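Why I gave up on a bigger kitchen table

We moved into the flat in January and for a long time I was sure we needed a bigger table. The old one seated two properly, and four if the other two didn't mind the radiator. I looked at plenty of them. The one I kept going back to was from Melline and came to 2000 with delivery, which is more than I have spent on any piece of furniture.

Kulap Thaweesak, who lives upstairs in the same layout, told me to put newspaper down on the floor in the shape of it first. I did that one evening and left it there. By the next morning I couldn't open the oven all the way, and the back door only opened if you moved a chair. The table would seat 6. We have had six people to dinner once.

So I kept the old table and spent a Saturday's worth of effort on it instead. I sanded the top, filled the dents and gave it two coats of white paint, with a night between them. The wobble was a loose bolt under one corner. I tightened it and it has been fine.
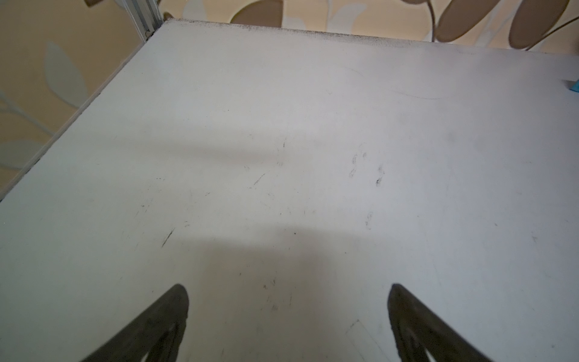
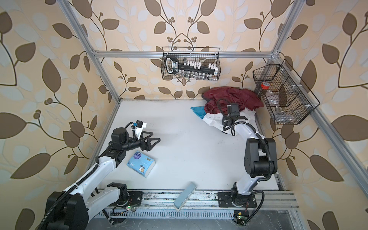 Conall Rafferty

The next job is the wall behind it. I like a big leafy paper but my other half wants plain paint, and we have had a sample taped up for weeks without deciding. If we do paper it, I will only do the one wall.

I also bought two folding chairs, which hang on hooks in the hall. They are not very comfortable, but people don't seem to mind for the length of a meal. The money for the table is still in the bank and will probably go on the windows.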